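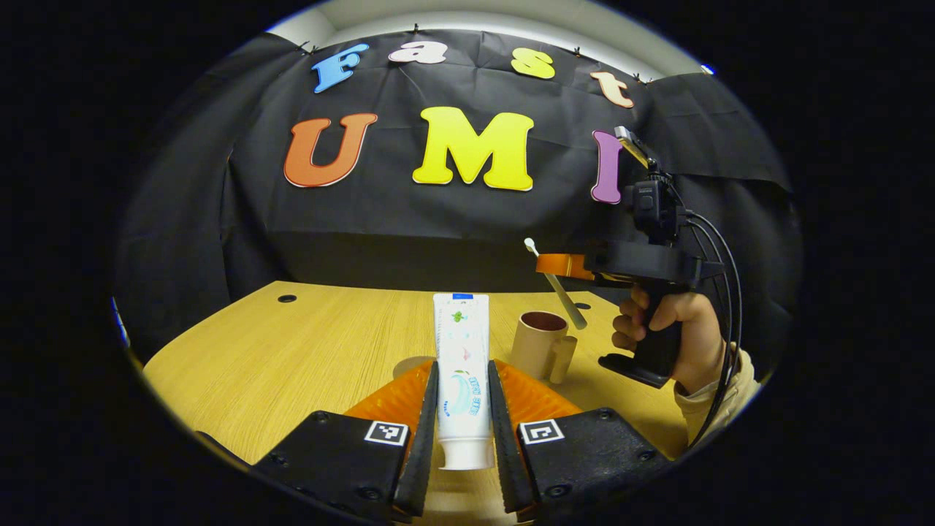
Should the dose on an over-the-counter label be printed larger than the brand name? It should be at least as large, and the rules that set minimum type sizes ought to be rewritten with that in mind.

The usual objection is space. A small package has a fixed printable area, and the manufacturer has to fit a name, an ingredient list, warnings, a lot code, an address and often a second language. I spent six years doing label layout for Rawat, a contract packager, and I accept that the area is finite. I don't accept the way it is divided. On a typical carton we handled, the name and artwork took more than half of the main panel before anyone asked where the directions would go. The directions went wherever was left.

In September I measured the labels on 28 products from my own cabinet and my mother's. The method was crude - a steel ruler, a loupe and a spreadsheet. The longest label ran to 582 words. Of those, 127 were directions for use, and they were split across two panels with the storage instructions in between. The age limits were in the second block. A reader who stopped at the first block would have had a complete sentence and an incomplete instruction.

Type size is only part of the problem. Line length, contrast and order matter as much. Gray text on a silver background can meet a minimum height and still be unreadable under a bathroom light at 2 a.m. Vivek Thakur, who ran the proofing desk at Rawat, used to check every layout by reading it at arm's length without his glasses. It was not a formal test, but it caught more than our checklist did.

Fold-out labels are offered as the fix. They add area, and they are reasonable on bottles. They also tear, they cost more to apply, and the outer leaf still carries the name in large type while the dose is on the inside. A code that opens a web page is worse. It moves the instruction to a device the reader may not have at hand, and the page can change after the product is sold.

My proposal is narrow. Fix the position of the dose: top of the back panel, one block, dark on light, with nothing printed above it. Set its height as a fraction of the brand name's height, so that a company wanting a larger name has to print a larger dose. Storage, address and marketing copy can share what remains. Most layouts could absorb this at the next reprint.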